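Paying for Treatment: Medical Appeals and Hospital Funds
Handout 5, Health and Society
Instructor: Octavian Tănase 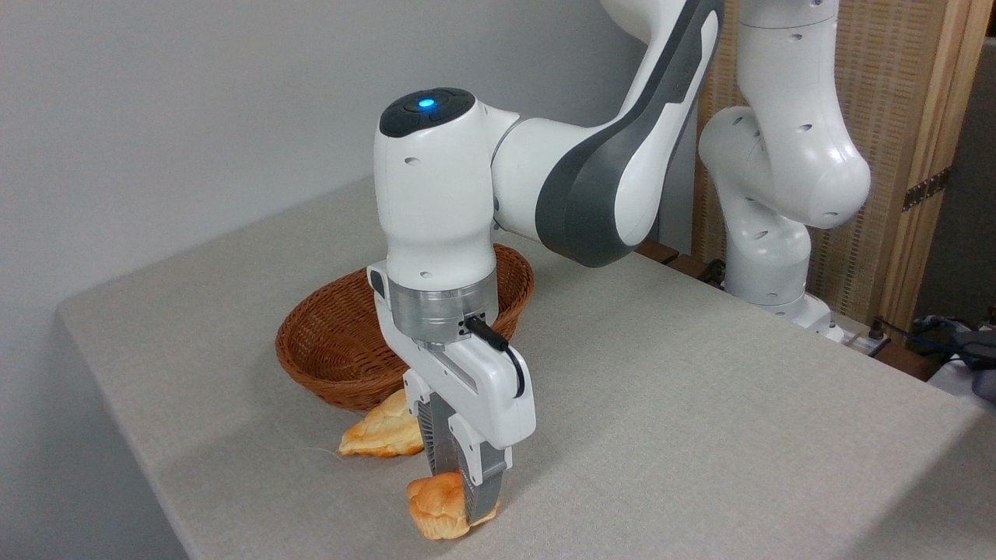 Last week we covered what happens when a household's savings run out partway through treatment. This week is about who pays next. In most of the cases we read, the answer is a mix: relatives first, then the employer, then a hospital fund, then a public appeal.

Terms to know

Direct cost: surgery, drugs, scans, bed fees.
Indirect cost: lost wages, travel, child care, meals near the hospital. Appeals often leave these out, and families come up short again within months.
Means test: a check of income and property before aid is given.

Case: the Pană fund

The Pană fund helps kidney patients in the Wimgate district. In one year it received 367 applications and approved 278. Most refusals were for missing papers, usually a wage slip or the doctor's cost estimate. Approved applicants waited 30 days for a decision — a long time for someone on dialysis three times a week.

Grigore Moldovan's paper (in the reader) argues that the fund should pay the hospital directly. Read his section on transport costs closely. His numbers there cover one clinic only, so be careful about applying them elsewhere.

Points for discussion

Should an appeal name the patient? Who agrees to it if the patient is a child?
What should happen to money left over when a target is passed?
Compare the Pană form with the Clurkus form. Which one asks for more than it needs?

Written work: one page on either form, due Friday, March 23, 2018. Bring a printed copy to class.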